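Can a robot tidy my dressing table yet?

Regular readers will know I've been banging on about robots and housework since the spring, and that my interest is almost entirely selfish. I would like a machine to clear up after me. It doesn't have to talk, it doesn't have to have a face, I just want to come home on a Monday and find the small stuff put away!

So when Gaétan Caron wrote in after the October issue to ask why I only ever cover laundry folding and dishwashers, I thought, fair point. Gaétan's house (like mine) is brought down by little things. Hair ties, clips, bracelets, the fitness band that never goes back on the wrist. He reckons that if a machine could sort one box of those he'd buy it on the spot.
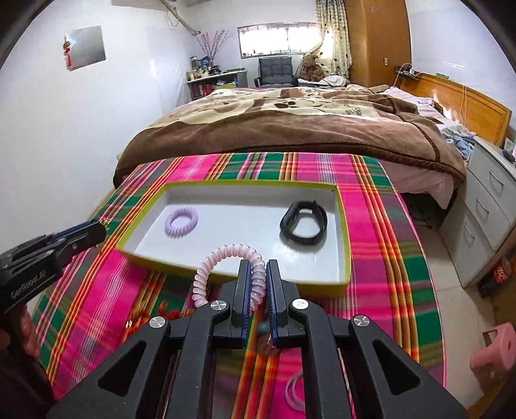
Are home robots good enough to sort small bits and bobs?

Some can manage it slowly on a good day, but I wouldn't pay for one yet. Picking up a single thing from a clear surface is fairly well sorted. Picking one thing out of a tangle, or noticing that you've got hold of two, is where it all goes a bit wobbly.

I went to see the Ploltau arm at the Wuvdale open afternoon, and I was rooting for it, I really was. They'd given it 11 small items to put into a tray and it got 8 of them in. The other 3 were all squashy or stringy. It would close on a bobble, the bobble would give, and off it went across the table like a frog. The man from Pornine (they make the software side) was very patient with me and said soft things are harder than hard things, because they change shape the moment you touch them. My gran could have told him that about pastry, but I took the point.

What cheered me up was the training end of it. A lot of the learning now comes from people doing the job themselves with a gripper in the hand, over and over, in ordinary bedrooms and kitchens with all the usual clutter. I like that much better than a spotless lab bench - nobody I know lives on a lab bench.
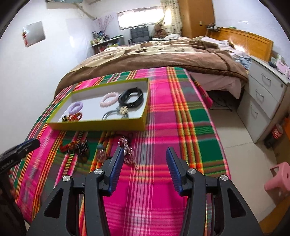

Then there's the money. Ardeleanu are taking names for a table-top sorter at £2,210, and for that you get the arm, a stand and a year of updates. It won't do drawers, and it won't go and look under the bed, so you'd still be on your hands and knees for half of it. I put my name down for a home trial (no deposit, I did check!) and if they pick me you'll get a full report, frogs and all.

Gaétan says he'll wait for the second version. If any of you have had a go with one of these at home, do write in and tell me what it dropped.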